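Survey Incentives and Response Rates: Project Report
Senad Dervishi and Pierina Caputo

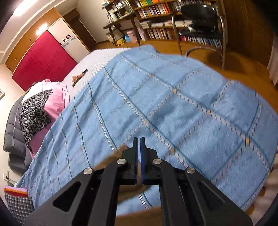 Reading time: 1 min

The project tested whether a prepaid voucher raises the response rate of a postal customer survey. Trateck, a market research firm in Tatley, supplied a mailing list of 918 households. After duplicates were removed, 700 remained and were split at random into two equal groups.

Both groups received the same eight questions on brand recall. One group also received a voucher — the other a covering letter only. Replies were accepted until the end of June.

The voucher group replied at a higher rate, but left more open questions blank. Dennis Goodall checked the coding. Postage was the largest cost.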